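Notebook, July 2022. Nitrate shots and breath-hold, reading the Rondex claim
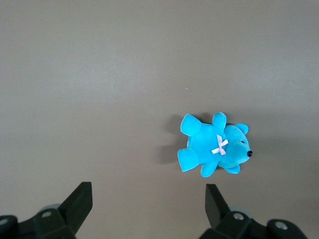

Does a beet shot before a static breath-hold add time?

Maybe a few seconds in some people, and I would not bet on it from what we have read so far.

Started from the Rondex leaflet Blandine left on the bench. It says 395 mg nitrate per bottle and "longer holds from day one." No reference given. Wrote to them in December asking for the data behind it and got a PDF of the same leaflet.

Went through the two papers Geum-ok pulled. Both small, both crossover. The first had trained divers, the second had students who had never done a hold in their lives. Lumping those together makes no sense to me. A beginner gets better on the second visit whatever you pour into him. If the order was randomized, fine, but the write-up never says how, and washout was short.

Placebo is the other sore spot. Everybody knows what beet juice tastes like. Jae-in says the nitrate-depleted version tastes the same to her. OK, but did anyone ask the subjects afterward which one they thought they got? I can't find it in either paper. A breath-hold ends when the person decides it ends, so belief matters more than it would for, say, resting oxygen use.

Oxygen cost at a fixed cycling load: I'm less grumpy about that one. Drop is small, but the method is sound. Getting from there to a hold lying still on a mat is a jump and I'd like to see somebody measure it. Saturation at the end of the hold would be a start.

Our own pilot, if Ludger still wants it:
- 500 ml water with the shot, same for both arms
- last meal written down, no greens the night before
- no mouthwash that day (kills the bacteria that do the first step, and I bet half the subjects in these studies used it)
- 2 practice visits before anything counts
- ask for a guess at the end, every time
- timer out of sight of the subject

Jae-hoon wants plasma nitrite too. The quote from Skodimier came to 3,000 and that is without shipping. Saliva strips are cheap but I don't trust the color chart, two of us read the same strip differently last time. Evora has a reader, need to ask if we can borrow it.

Ludger's argument is that if divers feel better on it, who cares. I care. Feeling better on a hold is how people overstay one. Spotter for every hold, dry or not, and that goes in the protocol before any dosing does.

To do: email the second paper's authors about order and blinding. Check whether the Rondex lot number means anything. Blandine to find out what else is in the bottle besides beet, label says "natural flavors"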